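4. Setting Up Your Bundine Countertop Water Filter

Read this section once before you open any valves. Most people read it afterward, with a towel in one hand.

4.1 Before you start

You will need the filter housing, one Atoten cartridge, the diverter, both hoses and a bucket. The bucket is not included. Up to 7 feet of hose is supplied, which suits most kitchens and all of the ones we tested in.

Note: The Bundine works with cold water only. Hot water will ruin the cartridge and void the warranty, in that order.

4.2 Fitting the diverter

1. Unscrew the aerator from the end of your faucet. If it hasn't moved in years, wrap it in a cloth and use pliers, gently.
2. Keep the old washer. You will want it the day you move out.
3. Screw the diverter on by hand until it stops. Add a quarter turn.
4. Push the white hose onto the upper port and the blue hose onto the lower one. Tug each hose. If it comes off, it wasn't on.

Caution: Do not fit the diverter to a pull-out spray faucet. The adapter in the bag looks as though it would make this possible. It is for something else – see section 9.

4.3 Installing the cartridge

1. Peel the seal off the cartridge. Both ends have one, and the second is transparent.
2. Wet the O-ring and lower the cartridge into the housing, arrow pointing up.
3. Tighten the lid by hand. Anyone who uses a wrench at this stage will need a bigger wrench in February.

4.4 First flush

1. Set the diverter to FILTER and run cold water into the bucket. The first of it will be gray with carbon dust, harmless but unattractive.
2. Keep going until the water runs clear, then for five minutes more.
3. Check each joint with a dry paper towel.
4. Press and hold RESET until the light blinks twice. The counter now reads 1,000, meaning gallons, and will start nagging you at 100.

Note: Leave a hand's width of clear counter on each side of the housing so you can lift the lid at cartridge time.
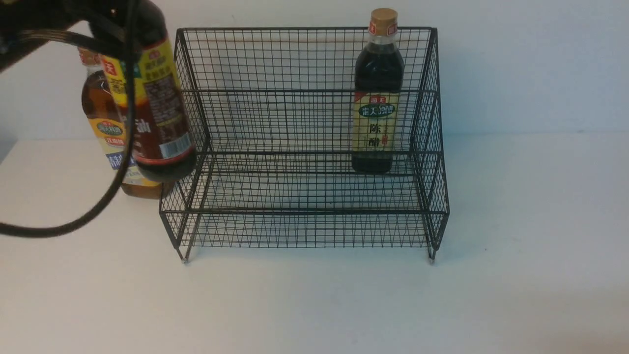 If the light blinks red during the flush, turn off the water, reseat the cartridge and begin again from 4.3. A steady red light means the battery is in backward.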